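로봇 손이 식기를 잡을 때의 규칙, 오드빌에서 먼저 정했다
예카소·하페타 공동 지침 3판 공개, 10월부터 시험실 전체에 적용

오드빌에 있는 로봇 시험실들이 가정용 물건을 다루는 로봇 팔의 작업 지침을 하나로 맞추었다. 로봇 팔을 만드는 예카소와 시험 절차를 관리하는 하페타는 공동 지침 3판을 공개하고, 10월부터 두 회사가 운영하는 모든 시험 작업대에 적용한다고 밝혔다. 지침의 이름은 '웬드니스'이다. 처음 회의를 열었던 건물의 이름에서 가져왔다고 한다.

지침이 다루는 범위는 넓지 않다. 컵, 접시, 그릇처럼 깨질 수 있는 식기를 사람이 가까이 있는 작업대에서 로봇이 잡고, 옮기고, 내려놓는 작업만 다룬다. 칼이나 뜨거운 물이 들어 있는 용기는 이번 판에서 제외되었다. 하페타는 이런 물건에 대하여 별도의 문서를 준비하고 있으나 공개 시기는 정하지 않았다고 설명했다.

3판을 만들기 위해 두 회사는 지난 판이 적용된 기간의 작업 기록 2,963건을 다시 읽었다. 기록에는 물건을 떨어뜨린 경우만 있는 것이 아니라, 작업자가 불안하다고 느껴 정지 버튼을 누른 경우도 들어 있다. 하페타의 설명에 따르면 정지 기록에서 가장 자주 나온 말은 "어디를 잡으려고 하는지 알 수 없었다"였다. 그래서 새 지침의 첫 장은 힘이나 속도에 대한 내용이 아니라 잡는 위치에 대한 내용으로 바뀌었다.

새 규정에 따르면 작업을 시작하기 전에 잡는 위치를 문서에 적어야 한다. 컵의 경우에는 손잡이, 몸통, 테두리 가운데 하나를 선택한다. 지난 판에서는 손잡이를 우선으로 하라고 권고했지만, 3판에서는 이 권고가 없어졌다. 컵걸이에 걸거나 컵걸이에서 내리는 작업에서는 손잡이가 걸이 쪽을 향해야 하고, 그때 손잡이를 잡으면 로봇 손가락과 걸이가 부딪히기 쉽다는 의견이 많았기 때문이다. 대신 테두리를 잡을 때 지켜야 할 조건이 새로 생겼다. 손가락 면이 깨끗해야 하고, 테두리에 금이나 이가 빠진 곳이 없는지 사람이 눈과 손끝으로 먼저 확인해야 한다.

유약을 바른 도자기에 대한 항목도 추가되었다. 표면이 반짝이는 컵은 조명이 반사되어 카메라가 가장자리를 잘못 읽을 수 있다. 지침은 이런 물건을 쓰는 작업대에서 조명의 위치를 바꾸었을 때 반드시 시험 동작을 다시 하도록 요구한다. 시험 동작은 같은 물건으로 10회 연속하여 실시하고, 한 번이라도 미끄러지면 처음부터 다시 센다. 예카소는 이 숫자가 현장에서 부담이 될 수 있다는 것을 알고 있다고 인정하면서도, 다음 판이 나올 때까지는 바꿀 계획이 없다고 답했다.

사람에 관한 규정은 더 엄격해졌다. 로봇 손이 물건을 잡고 있는 동안에는 작업자가 물건에 손을 대지 않는다. 물건이 기울어져서 떨어질 것 같을 때도 마찬가지이다. 먼저 정지하고, 팔이 완전히 멈춘 것을 확인하고, 그 다음에 손을 넣는다. 지침의 표현을 그대로 옮기면 "컵은 다시 살 수 있다"이다. 처음 작업대에 서는 사람은 경험이 있는 작업자와 함께 15시간을 일한 후에 혼자 일할 수 있다. 2판에는 이 시간에 대한 규정이 없었고 각 시험실이 스스로 정하였다.

작업대의 상태에 대한 규정은 의견이 가장 많이 갈린 부분이다. 초안에는 작업대 표면에 얼룩이나 긁힌 자국이 있으면 작업을 할 수 없다는 문장이 있었다. 그러나 여러 시험실에서 실제의 부엌 식탁은 그렇게 깨끗하지 않다고 반대하였고, 결국 문장이 수정되었다. 최종 문서는 오래된 자국은 허용하고, 젖은 곳과 깨진 조각이 남아 있는 곳만 금지한다. 작업과 관계가 없는 물건은 팔이 움직이는 범위 밖에 두면 된다. 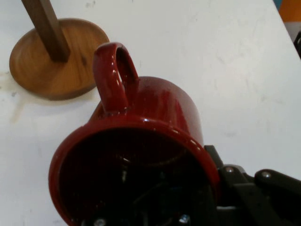 로봇 그리퍼가 붉은색 도자기 머그잔의 테두리를 잡고 있다. 왼쪽 위는 나무 컵걸이.

기록을 남기는 방법도 통일된다. 지금까지는 시험실마다 양식이 달라서 같은 사고를 서로 다른 이름으로 적는 일이 있었다. 앞으로는 '미끄러짐', '부딪힘', '사람에 의한 정지'의 세 가지로만 나누고, 나머지 내용은 자유롭게 쓴다. 사람에 의한 정지는 벌점의 대상이 되지 않는다는 문장도 들어갔다. 하페타는 정지 횟수로 시험실을 비교하기 시작하면 작업자가 버튼을 누르는 것을 망설이게 된다고 이 문장의 이유를 밝혔다.

장비에 대해서는 새로운 인증을 요구하지 않는다. 다만 그리퍼의 연결 부분에 있는 나사는 매일 작업 전에 조임 상태를 확인하고, 확인한 시간을 작업 일지에 적어야 한다. 손가락에 붙인 미끄럼 방지 재료를 바꾸면 위에서 말한 시험 동작도 다시 해야 한다. 두 규정은 예카소의 제품이 아닌 그리퍼를 쓰는 작업대에도 똑같이 적용된다.

웬드니스 지침은 법적인 강제력이 없다. 두 회사의 시험실이 아닌 곳에서는 자유롭게 참고할 수 있고, 일부만 골라서 사용하는 것도 가능하다. 이 경우에는 '웬드니스 준수'라는 말을 쓰지 말고 어느 항목을 사용했는지를 적어 달라고 두 회사는 부탁했다. 지침을 처음 읽는 시험실을 위한 설명회는 9월에 오드빌에서 열린다. 시작 시간은 오후 2시이고, 참가비는 없다.

현재 지침은 한국어와 영어로 준비되어 있다. 2판을 쓰고 있는 시험실은 10월 전까지 지금의 절차를 그대로 유지해도 되지만, 정지하기 전에 손을 넣지 않는다는 규정만은 바로 적용하여야 한다. 4판에 대한 의견은 3판의 적용이 시작된 다음에 받는다.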